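Renting Doesn't Mean You've Failed

My aunt rang in February to ask, again, when I'm going to buy somewhere. I'm 39, I like my flat, and I've got a landlady who answers the phone – so why the fuss? People talk about rent as money down the drain, then go quiet when their boiler packs in and the bill lands on them. My friend Nuria bought at 40 and loves it, good for her! But she's also spent more than two winters arguing with a roofer. I'd sooner have my weekends, thanks, and a notice period I can live with.

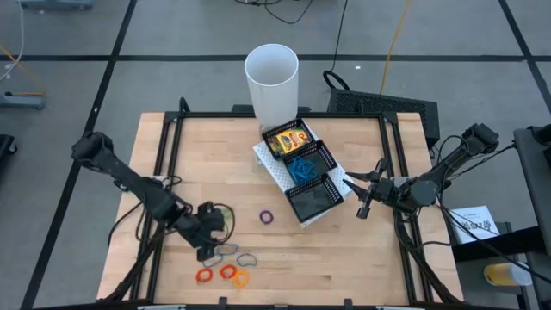
What I'd say to first-time buyers

Wait until you want the house as well as the key.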